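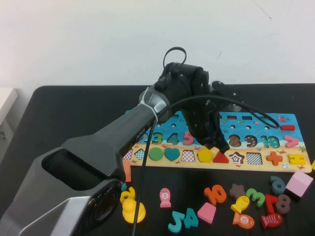 Print | E-mail
14 shares | 3 comments

Unit pricing should cover refills

Supermarket shelf labels in this country carry a price per 100 grams or per litre, and most shoppers have learned to read it. Refill products sit outside that habit. A pouch of Clinaton dish liquid is sold by the pouch, the bottle it refills is sold by volume, and the two labels can't be compared without a calculator.

I checked 300 refill lines across 11 stores in May. The unit price was missing, or given in a different unit from the parent product, on more than half. Concentrates were worse. Tosteo prices its floor cleaner by the undiluted litre, while Vidal uses the made-up litre. Both practices are legal.

Roscoe Bellamy has argued in these pages that a further labelling rule would burden small grocers. The rule I favour would apply only to stores with more than 2,000 product lines, and those stores already print labels from a central file. Adding a field to that file is a minor job – the dilution rate is on the back of the pack.

The harder question is which unit to use. My preference is the made-up litre at the maker's standard dose, with the dose printed beside it in the same type size.

Mei Pruitt
July 16, 2019

Print | E-mail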